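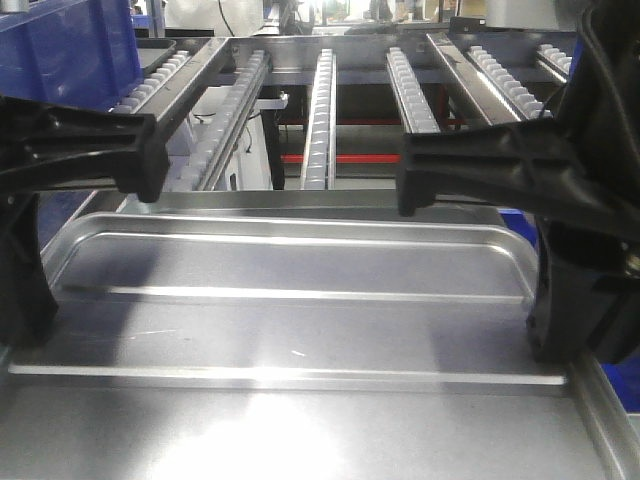 Hastoveo College - Stores and Kitchen Logistics
Unit 6: Trays, Benches and Gravity Racks
Handout for the Thursday group. Notes by Murray Hiebert.

Bring this to the practical. Last term a good number of copies were left in the cafeteria at Jaketdale, where I am told they made excellent coasters.

1. The tray

Most of what you will handle in this unit is shallow stainless steel pan. Students find this disappointing. Stay with it.

Look at the rim first. On a pressed tray the edge is raised and rounded, which stiffens the sheet and spares your fingers. The long rib embossed in the floor does the same work for the middle. Sheet metal bends happily along a flat plane and much less happily across a fold, so a manufacturer can get a stiffer tray out of thin stock by putting a bit of shape in it. If your tray rocks on a flat bench, it has been dropped, or stood on, or used as a toboggan (Vustulcombe campus, winter term; you know who you are).

Faint scuffs are normal and are not a defect. Please stop writing them up. A deep scratch that catches a fingernail is worth reporting, as is any split at a corner.

2. The bench

Brushed metal shows every fingerprint and hides fine scratches, so judge its cleanliness by wiping it and not by admiring it. Glare is the other nuisance. Under overhead lights a pale patch will sit across the front of the bench and conceal crumbs, water and your pen. Move your head, look from a low angle, then wipe.

Where a bench has a raised edge rail, clean into the corner of it. Everything ends up there eventually. Use a folded cloth, run it the full length in one direction, and refold before the next pass.

3. The gravity rack

Gravity roller racks have strips of small wheels set in rails, pitched so that goods loaded at the high end roll down to the person picking. There is no motor. The slope does the work and asks for very little in return, mainly that you do not load it from the wrong end.

Points that come up in the assessment:

Pitch. Too shallow and the tub stops halfway, so somebody reaches in with a broom handle. Too steep and it arrives with enthusiasm. Test with the lightest and the heaviest load you expect, never just the one that happens to be nearby.

Strip spacing. A container should ride on at least two strips. A narrow one set down between strips will tip, and a round one has no business being there at all.

Wheels. Spin each one with a fingertip. Plastic wheels collect string, label backing and syrup. A stuck wheel turns a straight run into a slow left turn.

Rotation. Load at the back, pick from the front, oldest stock first. This is the whole reason for owning a rack. If you top it up from the picking side you have bought a very expensive shelf.

4. Practical exercise

Work in pairs. You have 55 minutes, of which the first 15 are for inspection only. Hands off the stock until then, Koech group included.

a) Inspect one tray: rim, rib, corners, floor. Record only what would make you pull it from use.
b) Wipe down your section of bench, edge rail last.
c) Spin-test every wheel on one strip and mark any that drag with tape.
d) Run a light tub and a heavy tub down the same lane. Note where each one stops and propose a change to the pitch, if one is needed.

Write-ups go in the box outside Room 251 before you leave. One page is plenty. Diagrams are welcome if I can tell which end is up - an arrow would help.

Reading for next time: Unit 7, lids.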